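4. Equipment Plan and Budget

4.1 Scope

The project was allocated 2,105 pounds for the purchase of a gripper and its mounting parts. The supervisor, Tsutomu Hattori, required that 500 pounds of this sum be held back for repairs and replacement fingers, and that no order be placed before the group had tested its choice in simulation.

4.2 Options considered

Quotations were obtained from two suppliers. Rokis offered a three-finger adaptive gripper at a price above the amount available once the reserve had been deducted. Pritcombe offered a parallel two-finger gripper for 1,000 pounds, excluding the mounting plate and cabling. A second-hand unit listed by Yagi was also considered, but it came without a warranty and the department does not permit such purchases.

4.3 Simulation before purchase

The Cunau model set was used for the trials. The main question was whether two parallel fingers, fitted to a fairly wide body, could be brought close enough to a fixture mounted on a wooden panel. The group tested approaches to a white curved stem set in a red round flange, with the fingers open. 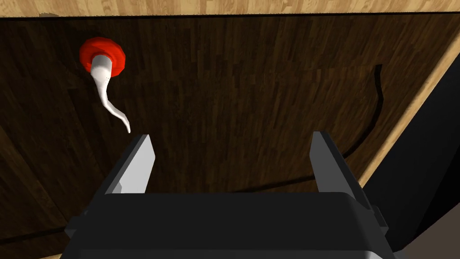

Clearance at the body was given more weight in the assessment than grip force, as longer fingers can be ordered separately at modest cost whereas the body cannot be altered. Delivery time was also taken into account. Pritcombe quoted six weeks, so an order placed in November would leave the spring term for assembly and testing.

4.4 Recommendation

The group recommends the Pritcombe gripper with one spare set of fingers. The mounting plate should be made in the department workshop, and the cabling should be priced again before the order form is signed.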